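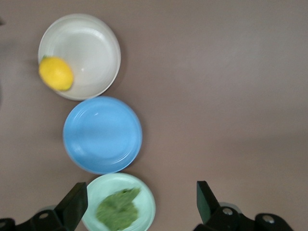
Setting Out and Clearing Round Plates on a Mat

The layout below is for a small side table covered with a plain mat. It uses three round dishes in different colors and one piece of fruit. The dishes in the Titero and Brurnosine lines both work, as does anything with a raised rim and a flat base.

1. Preparing the surface

Pull the mat flat from the corners and smooth it toward the edges. Small wrinkles are acceptable unless they fall under a plate, where they will make it rock. Wipe the mat with a damp cloth and let it dry before any dish goes down.

2. Placing the dishes

Start with the middle dish. Set it down, then bring the other two up to it until the rims meet. Keep them in one line. A small sideways shift in one dish is easy to correct at this stage by pushing on the outside of the rim with two fingers.
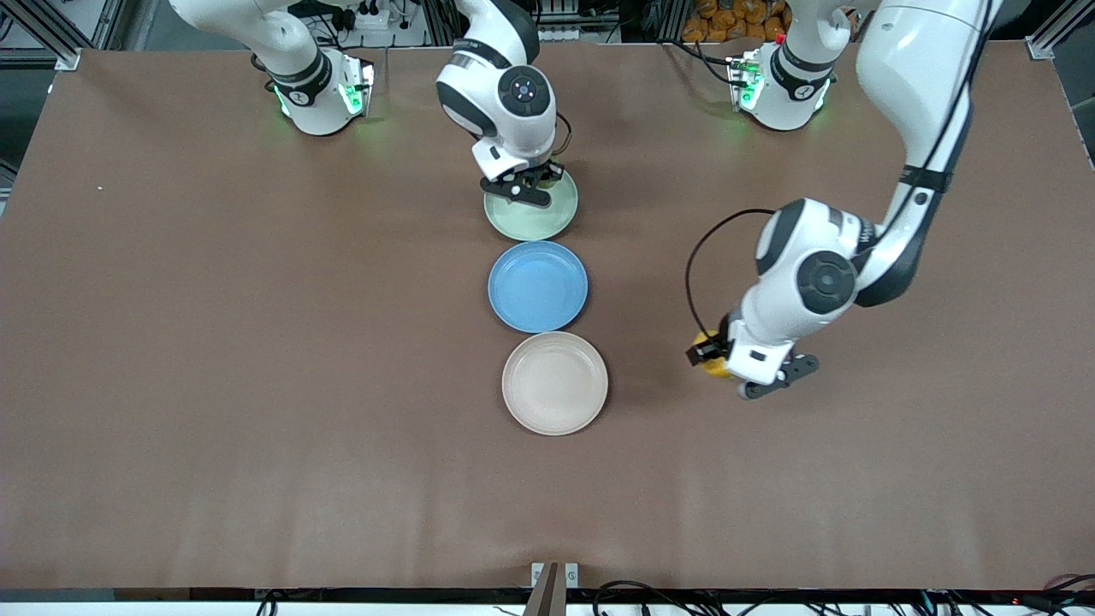

Plates in a column: pale green, blue, beige.

If a bowl is part of the set, put it at one end of the line. Fruit goes into the bowl after the bowl is in its final position. A single lemon will roll to the side and rest against the wall, so do not try to center it.

3. Clearing

Take the fruit out first. Lift each dish by the rim, straight up, starting from an end of the line. Dragging a dish across the mat pulls up new wrinkles and can mark a soft surface. 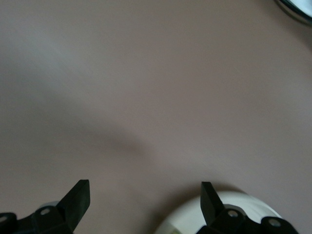
Stack by diameter, largest at the bottom, with a sheet of paper between glazed pieces. Bowls are stored separately. The Nyitrai shelf insert holds 17 plates upright, and the Skendura bin takes the bowls.

Smooth the mat again once the dishes are put away. For longer storage, roll it with the top side facing out and keep it away from heat.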